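Configurar las alertas de noticias en Plarden

Te cuento cómo lo tengo yo montado para seguir la actualidad internacional: votaciones, atentados, cumbres y demás.

1. Abre Plarden y entra en Fuentes. Yo sigo 51, pero con una docena ya vas sobrado.
2. Activa Seguridad y Diplomacia. Deja Opinión apagada, ¡que si no te inunda!
3. En Umbral, escribe 1.000. Es el mínimo de lecturas para que salte un aviso.

Nota: si importas la lista de Drukora, revisa los duplicados. A mí me entraron 2.335 titulares de golpe y tardé una tarde en limpiarlos.

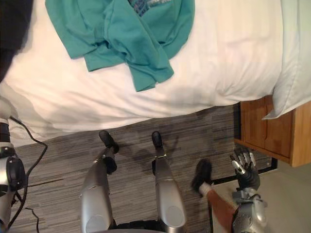 4. Ahora toca el horario de silencio, en Ajustes > Avisos. El mío empieza a las once de la noche (antes lo tenía a medianoche y fatal). Si eres de los que dejan el móvil en una mesilla de madera pegada a la almohada, quita también la vibración, que la madera retumba una barbaridad.

Precaución: las alertas urgentes se saltan el silencio. Se desactivan aparte, en Excepciones.

5. Pulsa Guardar y espera el aviso de prueba.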